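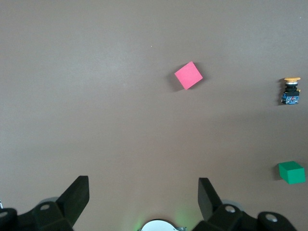 How to stand for your local council: getting your nomination papers in

Many women who would make good councillors stop at the paperwork. It looks worse than it is. These notes were written for members of the Flirham Women's Network who are thinking of standing next time, and they cover the stage between deciding to stand and seeing your name on the ballot.

Check that you qualify

You need to meet the age and nationality rules and have a link with the area. Living there, working there or being on the electoral register can all count. Some jobs with the council rule you out, so read the list of exclusions before you tell anyone you are standing. If you are unsure, ring the elections office. They can't give you legal advice but they will send you the right guidance.

Get the pack early

Ask for the nomination pack as soon as it is released. Take two copies. Roswitha Tiedemann, who stood in Brandes ward, spoiled her first form by using her everyday first name in the wrong box and had to start again with 4 days left.

Collect your signatures

You will need electors from your own ward to sign the form. Bring a copy of the current register with you and look each person up before they sign. The name and elector number must match the register. People who have moved recently are the usual problem. Get a spare or two lined up in case somebody turns out to be registered elsewhere.

Do not change the form after people have signed it. Fill in your own details first, then go out.

If you are standing for a party

You also need a certificate allowing you to use the party's name, signed by its nominating officer. Ask for it in writing and ask when it will arrive. The emblem request is a separate form.

Hand it in

Papers go in by hand, during office hours. Book an informal check if your council offers one. Trinier and Redwood candidates both use the same office, which gets busy in the last week, so go before then.

Money

Keep every receipt from the first day, including leaflets. A run of 1000 leaflets is enough for most streets in a small ward. You must send in a spending return after the election even if you spent nothing.

Our next evening session on nomination papers is on 2nd December, with a second one in June. Childcare is available if you ask when you book.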